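Household Tasks and Two-Armed Machines: Can Robots Tidy a Living Room Yet?

Final project report, Department of Mechanical and Control Engineering, Canport Institute of Technology

Submitted in April in part fulfilment of the requirements of the group project module

Summary

This report considers whether a two-armed machine of the kind now available to teaching laboratories can carry out ordinary tidying tasks in a furnished room. The group chose four chores: picking up a garment from a seat, folding it, straightening a cushion and clearing small items from a low table. A total of 246 attempts were recorded over the spring term. The machine was dependable when lifting a garment and poor at folding one. The group concludes that such machines are not ready to work in a home without a person present, although parts of the work could be handed over sooner than was expected at the start of the project.

1. Background and aims

Machines have washed clothes and dishes in the home for several generations. In each case the work is brought to the machine and is done inside a closed box. Tidying is different in kind. The objects are spread about the room, they are seldom in the same place twice, and many of them are soft. A person who picks up a jumper from a chair does so without thinking about which part to hold. A machine has to find the jumper, decide where to take hold of it and keep hold of it while its shape changes.

The project had three aims:

To measure how often a two-armed machine completes each of four common chores.
To record the reasons for failure in enough detail to be useful to later groups.
To give an opinion, in plain terms, on how close such machines are to daily use.

Shop-floor work was included in the original proposal, in the form of a shelf-stacking task at the Olport campus store. This part was withdrawn after the first month, as the store could not offer regular access outside trading hours. The shelf-stacking notes are kept in the project folder and are not discussed further.

2. Earlier work in the department

The group made use of two earlier student reports. The first, known in the department as the Kyei study, dealt with towels laid flat on a bench. It found that flat cloth of known size could be folded in half with few errors. The second, the Kevedero report, dealt with mixed laundry in a pile and was much less encouraging. Its authors noted that most of their failures took place before any folding was tried, when the gripper took up two items together or none at all.

Both studies were carried out on benches with plain surfaces and even lighting. Neither used a furnished room. The present group considered this a gap worth filling, given that a sofa seat is soft, has seams and gives way when pressed.

3. Method

3.1 Room and equipment

Trials took place in a room set out as a living room, with a sofa, carpet and side table. Curtains were left open during daytime trials. The machine has two arms, each ending in a two-fingered gripper with padded fingers. It was set up facing the seat and was not moved between attempts within a session.

3.2 Tasks

Each attempt began with the object placed by hand. For garments, the member of the group placing the item dropped it from waist height and did not arrange it afterwards. Cushions were laid flat or on one edge. Table items were limited to unbreakable objects after the first session.

3.3 Scoring

An attempt was scored as complete, partly complete or failed. A garment lift was complete if the item left the seat and was held clear of it for 10 seconds. A fold was complete if a second member of the group, who had not watched the attempt, agreed that the item could be put away in a drawer as it was. Scores were entered at the time and were not changed later. Where two members disagreed, the lower score was kept.

4. Results

4.1 Lifting garments

Lifting was the strongest result. Most lifts were complete at the first try, and thick knitted items gave the best scores of all. The padded fingers sink into a knitted surface and do not need to find an edge. Thin shirts were harder. The fingers often closed above the cloth or slid across it, and on several occasions the gripper took hold of the seat cover as well.

Two-handed lifts were slower than one-handed lifts but were less likely to end in a drop. With one gripper, a heavy item hung to one side and worked loose. With one gripper on each side, the weight was shared and the item stayed where it was. The group recommends two-handed lifts for anything heavier than a shirt.

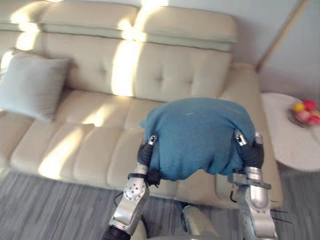 4.2 Folding

Folding was disappointing. A garment held from both sides gathers in the middle, and the machine has no simple means of shaking it out. The usual method, in which the item is lowered to a surface and spread, worked on a bench but seldom on a sofa. The seat cushions curve towards the front, and sleeves tended to slip over the edge while the body of the garment was being laid down.

Completed folds were nearly all of small, stiff items. A person in the group folded the same set of garments for comparison and had finished the whole set before the machine had finished its second item.

4.3 Cushions

Straightening a cushion was completed more often than not. Failures were mostly of one type: the cushion was moved to the right place and then fell forward when the gripper let go. Pushing the cushion into the back of the seat before release reduced this, though it added to the time taken.

4.4 Clearing a side table

Results for this task were mixed. Solid objects with straight sides were moved without difficulty. Round objects rolled when touched off centre. The group had also intended to test the lifting of a filled bowl, but did not consider this safe with the equipment as supplied.

4.5 Effect of daylight

Strong sunlight on pale, smooth upholstery affected the results more than the group had planned for. Bright bands on the seat were at times treated by the software as separate objects, and the arms reached towards them. Trials held after 4 p.m. showed fewer errors of this kind. The group did not have time to test whether blinds would remove the problem.

5. Cost and time

The group was allowed a materials budget of 1000 pounds, most of which was spent on replacement finger pads and on garments. Total machine running time was 1655 minutes. A large share of this was spent waiting between movements while the next action was worked out. A householder would be likely to find these pauses more tiresome than the slow movement of the arms.

Supervision should also be counted as a cost. Two members were present at all times, one at the stop button and one recording. No saving of human effort can therefore be claimed for any of the four tasks at present.

6. Discussion

The results agree in part with both earlier reports. As in the Kyei study, simple actions on well-behaved items were reliable. As in the Kevedero report, soft and untidy items were the main source of trouble, although in this case the trouble came after the lift – once the item was in the air and had to be turned into something neat.

It may be more useful to ask which parts of a chore can be handed over than to ask about the chore as a whole. Collecting clothes from seats and dropping them in one place is within reach. A machine that did only this would be of real help to people who find bending painful. Folding and putting away should stay with a person for now.

The findings are limited to one room, one machine and one set of garments. The room was also tidier than most homes. No pets or children were present, and the floor was kept clear throughout.

7. Recommendations for later groups

Fit blinds and record the light level for each attempt.
Provide a flat, firm surface within reach of both arms before any further folding trials.
Keep lifting and folding as separate scores, since a combined score hides the better result.
Agree access to the Olport store in writing before the start of term if shop-floor work is to be included.
Order finger pads early. Delivery took longer than the module handbook suggests.

The score sheets and the list of garments are held by the department office and may be consulted on request.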